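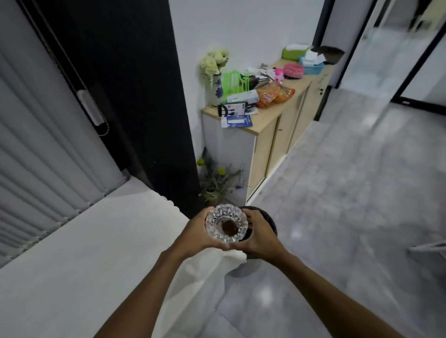

Jarrah Faulkner asked that the clear objects be moved to the front of the list this time, as the depth camera gives up on them first and the gripper gets blamed for it. Order changed below.

Gripper comparison, pre-run inspection
Task: empty the ashtray into the bin
Units: Trokia two-finger, Bollstead soft three-finger
Checked Thursday, before the first run

1. E-stop reachable from both sides of the arm. OK
2. Mounting bolts tight. OK on Trokia. Bollstead had one loose, retightened and marked.
3. Finger pads clean and not torn. Trokia OK. Bollstead has a small nick on the left finger. Comment: usable, swap before the next round.
4. Grip force limit set to 16 N for glass. OK on both. The Bollstead controller went back to its default after a restart, so check this one again after any power cut.
5. Glass inspected for chips at the rim. OK. Comment: thick cut rim is hard for the Trokia pads, they sit on the points of the pattern. Try a lower approach.
6. Ashes cold before handling. OK
7. Bin under the tipping position, clear of the arm base. OK
8. Wrist camera lens wiped. OK
9. Cable slack at full wrist turn. FAIL on Bollstead. Air line pulls tight near the end of the tip. Reroute and recheck.
10. Cycle counter noted. Trokia 3,820. Bollstead not recorded.

Result: Trokia cleared for 30 runs. Bollstead on hold until item 9 is fixed.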